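Chapter 3
Stock on Hand

A business that sells goods has to know what it owns at any given time. The goods it holds for sale are called inventory, or stock. Stock costs money to buy, takes up space, and can be lost, damaged, or go out of date. For many small firms it is the largest single thing they own after the building.

This chapter covers how stock is recorded, how it is counted, and how its value is worked out at the end of an accounting period. You should already be familiar with the purchase journal from Chapter 2.

Key terms
opening stock
closing stock
perpetual record
reorder level
shrinkage

3.1 Why records and shelves disagree

Consider Makberg, a wholesaler of kitchen goods. Its records for February showed 2000 boxed kettles in the storeroom. When staff counted the shelves, they found fewer. Part of the difference came from a delivery to a customer, Morkuritz, that had left the building before the paperwork was entered. Another part came from returned kettles that were put back on the wrong shelf. What was left after both corrections is shrinkage, and it has to be written off as a cost.

Differences like these build up slowly. A firm that counts once a year may carry the same error for months and go on ordering goods it does not need, or run out of goods it believes it has.

3.2 Two ways of keeping track

Under a periodic system, the firm counts its stock at set times and makes no running record in between. Under a perpetual system, every purchase and every sale changes the record on the day it happens. Small shops have often used the first. Warehouses with many product lines generally need the second. 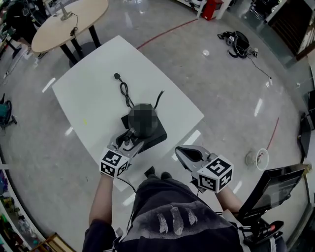
A perpetual record does not remove the need to count. It gives the firm a figure to compare the count with. Cusi, a supplier of garden tools, keeps a perpetual record of 678 product lines and checks a portion of them each week, so that every line is counted at least twice a year. Slow-moving lines are checked less often than the ones that sell daily.

The reorder level is the quantity at which a new order should be placed. It depends on how fast the item sells and how long the supplier takes to deliver. We will work out a reorder level for Irnudley, a paint dealer, in Section 3.4, using sales of 277 cans a month.

Before going on, review the rules for recording returns in Section 2.5.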